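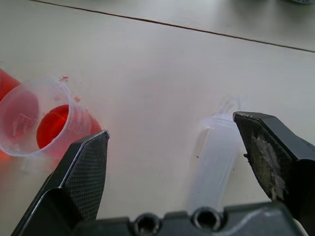
I have a drawer full of little cups and not one lid that fits any of them, a customer wrote to us in December, and please could somebody make a set that goes back in its own box when we've finished. We read that message out in the Grera workroom the same morning, and it was pinned up beside the sample shelf for the rest of the winter. Most of what follows began with it.

Grera introduces Wondine, a set of small cups and tubes for messy tables

February 28, 2022 — Grera, the household goods maker, is very pleased to announce Wondine, a new boxed set of small translucent cups, tubes and lids for all the fiddly jobs that end up on the kitchen table: mixing paint, setting jelly, sorting beads, holding the last spoonful of sauce, or keeping a child's glitter apart from everybody's tea. Wondine goes on sale this spring through Treroner shops and through Treroner's mail order catalogue.

Small containers are a humble subject for a press release, and we have had to explain ourselves at home more than once over the past few months. But anybody who has run a craft table, or tried to get through a wet afternoon with a packet of jelly and some paintbrushes, will know how quickly the little things go astray. A cup rolls over on its side, red crumbs gather near the rim, the tube you wanted is lying just out of reach, and by the time the table is clear there is a lid under the fridge that won't be seen again until you move house.

Each Wondine box holds 9 cups with lids and 3 tubes with stoppers, all in a tray with a place for every piece. The tray was the part that took us longest. Our first version was handsome and quite useless, as the cups had to go back in a certain order and no one at the table ever remembered it. The one we have settled on lets any cup sit in any cup space, with the lids standing in a row along the side, so you can see at a glance whether something is still missing. The tray lifts out for wiping, and the box shuts whether or not you have been very neat about it.

We chose translucent plastic for the cups after a good deal of back and forth. A solid colour hides stains better, and there were some strong feelings in favour of a cheerful blue, but people who tried the samples kept telling us that they liked to see what was inside without taking the lid off. Bright things look lovely through it too. A red jelly throws a soft orange tint on to a pale tabletop, and that alone kept several of our younger testers busy for longer than the jelly did. The tubes are made in a white translucent plastic, a little cloudier than the cups, and are meant for things you want to keep by in a small amount, such as glue, seeds or cake sprinkles.

Before we settled the final shapes we sent out 100 sample boxes to families, playgroups and craft clubs, with a sheet of paper in each for remarks. The sheets came back covered in all sorts, including paint, and we are grateful for every one of them. The rims are wider than they were because of those sheets, the lids now have a tab big enough for cold fingers, and the tubes have lost a pointed end which looked smart on paper and would not stand up anywhere. One family asked whether we could make the cups impossible to tip over. We tried, and ended up with something closer to an ashtray, so the cups will still tip if they are knocked by an elbow — we would suggest a cloth within reach.

Cleaning is simple. Cups, lids and tubes can be washed by hand in warm soapy water, and a soft bottle brush helps with the tubes. Jelly and gel paints come away most easily after a short soak. Strong food colouring may leave a slight tint if it is left in a cup overnight, which does no harm, though you may prefer to keep one cup aside for the purpose.

Mirzaei, the small design studio that drew our storage trays, has also put together a leaflet of tabletop projects that comes folded in the lid of the box. It has pages on setting layers of jelly, mixing a run of reds from a single pot of paint, and sorting a button tin, and it finishes with a page on clearing up, written so that a child can follow it with only a bit of nagging. The leaflet may be copied freely by schools and clubs.

Spare lids, cups and tubes will be sold singly, something we were asked for on nearly every sheet. A lost lid should not mean a new box, and Treroner has kindly agreed to keep the spares in a jar by the till in shops that have the room for it.

The first run is 300 boxes, and a second will follow once we have heard how people are getting on. Playgroups and clubs that would like to buy several at once are asked to speak to their nearest Treroner shop, where the staff can put an order aside and let you know when it has come in.

Notes to editors

Grera makes boxes, trays and small containers for the home. Wondine is a Grera product, with tray design and leaflet by Mirzaei, and is sold by Treroner. Sample boxes are available to the press on request from the Grera press desk, and we would be glad to have the tray back afterwards if you don't need it.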